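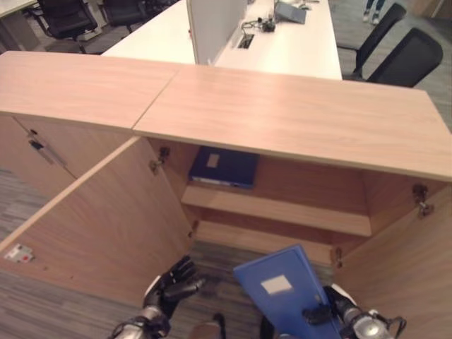 3 January 2020. Number transfers on the Vivlow shirts, second go. The numbers on the away shirts were lifting at the corners before the winter break, mostly the 3 and the 9, and Judit wants to know before we press the spring order if it's the film, the press or the fabric. Pulled shirts from both fabric lots and cut the panels this morning. Test panels go flat in the right-hand section of the light wood cabinet, the one with the two doors that swing out, so they can rest overnight before peeling. Anything that is a team's finished kit goes in the left section, behind the door with the lock. Please keep the two apart. We nearly sent a test shirt out with the Irno youth order in August.

Film is the Prilis matte white, same roll as before. Kęstutis cut all the numbers on the plotter, using the old blade for half and a new blade for the rest, and marked the back of each panel in pencil. Old blade leaves a slight burr on the inside of the 9 where it turns tight. You can feel it with a fingernail. The new blade is clean there.

Press is the big one by the window. Settings as on the card taped to the lid. Checked the plate with strips and the front left corner reads cooler than the middle. It has been like that since the plate was changed, I think, but there is no note of it in the book. Put the panels in the middle for the first batch and deliberately over the cool corner for the second.

Peel results, first batch (middle of plate): all held. Old blade and new blade no different by hand. The second lot of fabric takes the film a bit more slowly and looks shinier around the edge of the number after pressing. Marcela thinks there is a finish on it from the mill. She will ask Wragg what they put on it.

Second batch (cool corner): bottom edge of the number lifted on most of the panels from the new fabric lot and none from the old one. Where it lifted, it started at the burr if there was one. So it looks like all of it together: cool corner, shiny fabric, blunt blade. Any one alone we probably get away with. That fits with why only some shirts came back and why they were from different teams.

Stretch test: clamped the panels and pulled by hand against the board. Not a proper test, but the Wragg rig is still waiting on a load cell. The board is marked up to 600 and we stayed well under that. Film cracked on one panel pressed twice, which Tarmo says is normal for this film if it gets cooked. Do not re-press lifted numbers. Strip them and start over. I know that's slower.

Wash test: panels from both batches are in the mesh bags by the machine, same detergent as the clubs use. Tarmo is running them through. He will write the results on the next page, please don't put them on loose paper again.

Aivar came by about the spring order. It's 2,000 shirts, long and short sleeve, and he would like to keep the date he gave the league. Told him we can start on shirts from the old lot now and hold the new lot until the washes are in. He wasn't thrilled but he agreed. He also asked if we could use the small press for sleeve badges to save time. Yes for badges, no for numbers, the plate is too short and you'd have to move the shirt.

To do:
Change the blade before anything else gets cut. Kęstutis has the spares.
Tape off the front left corner of the plate until somebody looks at the element.
Marcela to call Wragg about the finish.
Order more cover sheets, the ones we have are creased and it shows on the black shirts.
New settings card for the lid. The old one has coffee on it and the dwell time could be read two ways.

Left the last four panels cooling on the bench, will peel them in the morning.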